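From: Meriem Ouazzani
To: zurnwood-arms list
Subject: Re: basket task, how many demos before you trust it?

On Monday, Harvey Sutherland wrote:

> Hi all, we're about to start collecting on the basket task at the
> Dikevport end and I'd like to copy whatever worked for you lot.
> Mainly: how many demonstrations did you record, did you keep the
> bad ones, and is the wrist view worth the disk space? Ziad reckons
> we could drop it and train on the fixed camera alone.
>
> Harvey

Hi Harvey,

Please don't drop the wrist view! I know Ziad hates the disk bill, but hear me out first.

We recorded 170 runs and kept 100 of them for training, so plan for a good bit more driving than the number you've got in your head. Some of what went was my own dithering (I'm hopeless before lunch) and some was Maysoun being strict about runs where the arm stopped dead for ages in the middle. She was right, annoyingly. When we trained with those left in, the policy learned to stop dead as well, and very faithfully too.

On the cameras, the wrist one does look useless when you scroll through it. You get a lot of this sort of thing:

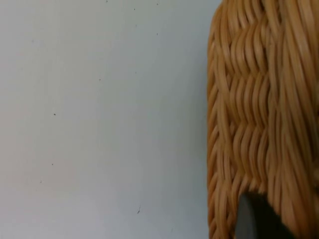 Wrist view: wall on the left, weave on the right, tip of what I take to be a finger at the bottom

My first instinct was to bin every stretch like that, no cube, nothing to aim for. Tala talked me into leaving them alone, and I'm glad she did, as the runs need to stay whole if the model is going to learn what the arm does between the interesting bits. We tried a trimmed set as well and it was noticeably worse at getting near the rim without clouting it.

The fixed camera is much kinder to human eyes, and it's the one I use for sorting good runs from bad:
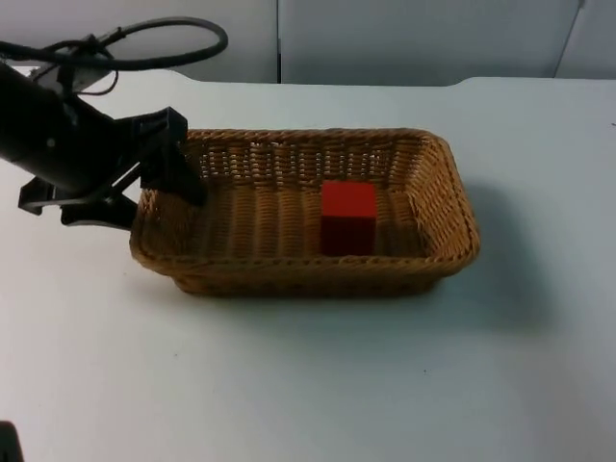 Side camera: gripper open at the left end, red cube over to the right

What I look for there is how far the fingers are from the rim and whether the cube is in a spot we've already done to death. We all had a habit of putting it in the middle of the basket, so now there's a list of starting places taped up by the keyboard and you work down it whether you feel like it or not. Do that from the first day, it saved us no end of bother once we'd started.

A few odds and ends. We had 4 people driving, which I'd recommend, everybody approaches the thing differently. Swap over after half an hour or so, you get sloppy and don't notice. And write your notes straight after the run, mine from September say things like "bit odd?" and I haven't a clue what I meant.

I can put the Vurnska copy of the runs up for you if you tell me where you want it. It's 3 folders, and the middle one is the one to start with. Has anyone else on the list tried it with fewer runs? I'd love to know how low you can go.

Cheers,
Meriem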